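# The toy library on the hill

Go up the steps behind Kudar station on a Thursday afternoon and you'll hear the Geum Toy Library before you see it. Something is being hammered, something else is playing three notes of a nursery rhyme, and a small boy is explaining very loudly why he needs the digger for another week.

I love this place! You pay nothing to join, you take home two toys at a time, and you bring them back when your child has gone off them (in our house that's Sunday). A-yeong Ahn started it in her mother's old fabric shop with 13 toys, most of them her daughter's. The shelves now hold 1176, and last year they went out on 3651 loans.

What gets borrowed is a surprise. Ahn bought a talking globe, sure it would be fought over, and it sat there all winter. The old favourites — blocks, puzzles, anything with a shape to push through a hole — hardly touch the shelf. 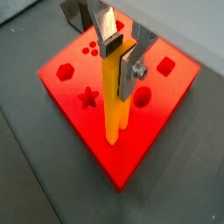 Repairs happen at the back, where Sang-wook Chae has a bench, a very good lamp and a biscuit tin full of wheels. He used to mend sewing machines in Taveo and he treats a wobbly train with the same respect. Parents hang about to watch him, and quite a few have ended up learning to solder.

A second branch opens in Litent in November, in two rooms over the baker's. Ahn is already worrying about the stairs and where the pushchairs will go. Chae wants to know if there's space for another bench.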